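Jusdale Household Water Use: readme

What you get

Two CSV files, one per billing half. Each row is a household meter reading matched to a short survey about taps, gardens and laundry habits. There are 270 households. The survey was mailed in July by Broswood, who also did the data entry, and the readings came from the town's meter supplier, Statora.

Please read the next part before you plot anything.

Why I'd be careful

The survey asks people how long they shower. Most wrote 10 minutes. I don't believe it, and neither should you. People like a round answer, and the form had a line that suggested one. If your model finds that shower length has no effect on use, that is probably the form talking.

The column called garden_size is worse. Some answered in square metres, some in paces, and a fair few wrote "medium". Broswood turned the lot into numbers and kept no record of how. I asked twice.

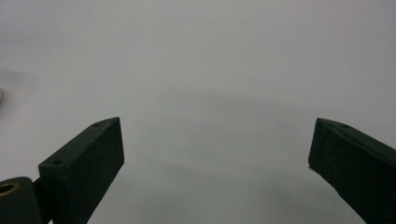
Meter readings are better, though I wouldn't call them clean. Statora fills a missed reading with an estimate based on the neighbours, and the flag for this only exists in the second file. In the first file you can't tell a real reading from a guess.

Claims I have seen made with this data

A Kashyap briefing used it to argue that rebates for low-flow taps pay for themselves. The files hold no prices and no install dates, so I can't see how anyone got there. Maybe they had another source. They didn't cite one.

Columns worth using

meter_kl, kilolitres for the period
household_n, people at the address
flag_est, second file only

Missing values are blank in one file and -1 in the other. Fix that first or your averages will be rubbish.

Licence

Free to use and share with credit. Corrections are welcome if you show your working.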